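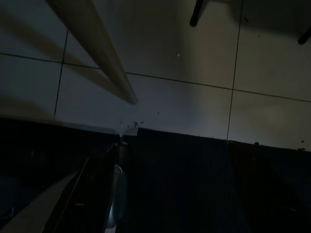

6 July 2021. Swapped the Cilier gripper for the Clanell this morning and ran the wrist camera on both. The Clanell closes slower but doesn't rock at the end of its travel, so I'll put up with the extra cycle time. Colour is still off on the new camera. The grey floor tiles come out bluish on the left and beige on the right, and the wooden stick throws such a soft shadow that the edge finder took it for a second stick. The white scrap by the tip it found straight away.

Timo Kettler rang after lunch. He wants 133 picks logged per gripper before he'll sign off, and he won't go over 2,000 for the pair. Did 92 on the Clanell before I packed up. Cilier tomorrow, same controller settings.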